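About Furnora

Furnora is a kitchen and dining supply company in Grevside. We sell serving trays, racks, storage jars, table linens and a small line of cookware to shops, cafes and home customers. Tiziana Ferri started the business with one rented counter inside the old Olszewski hardware store. The store has since closed, and we now lease the whole building.

What we sell

The catalog holds nearly 100 products at any time. Most of them stay in it for years. We add a few items each October, and we drop an item only when the supplier stops making it or when too many come back. Replacement lids, gaskets and feet are kept for everything in the current catalog and for most of what we used to carry.

We do not run seasonal sales. Trade customers get the same price list all year, with a lower rate on full cases.

Where it comes from

We buy from 36 suppliers. The linens are cut and hemmed upstairs by our own sewing room, which also takes repair work. Glass jars come in by truck twice a month and are checked for chips before they go on the shelf. If a maker changes a finish or a size, the product page is changed too, and the old stock is sold under its own number.

Koduline is our own label. It covers the linens, the aprons and the plain stoneware. Everything else is sold under the maker's name.

Who works here

There are 40 of us. The warehouse is the largest group, followed by the sewing room, the order desk and the shop floor. Tiziana still does the buying and reads the returns log every morning before the shop opens. New staff spend their first two weeks in the warehouse, whatever job they were hired for, so that they know the stock by sight.

The order desk answers the phone from 8 a.m. to 4:30 p.m. Messages left after that are returned the next working day.

Trays and bottle racks

Trays were the first thing we sold, and they are still a large part of trade orders. Cafes mostly ask for a raised rim and rounded corners. Bottle racks came later, after several restaurant customers asked for something that could stand on a side table.
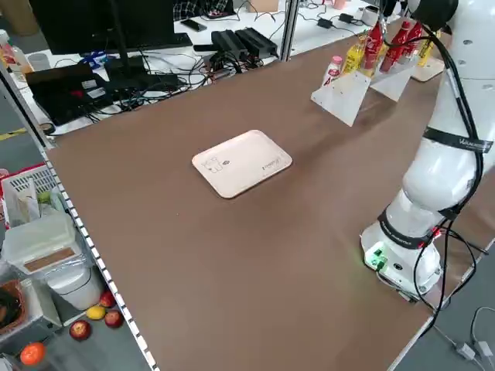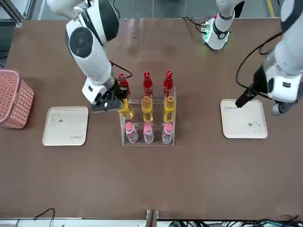 Visiting the shop

The shop is on the ground floor, with the entrance on the side street. Parking is behind the building, and bus 57 stops across from the loading door. Trade customers who want to collect an order should call ahead and use the rear counter. Returns are accepted at either counter with the packing slip.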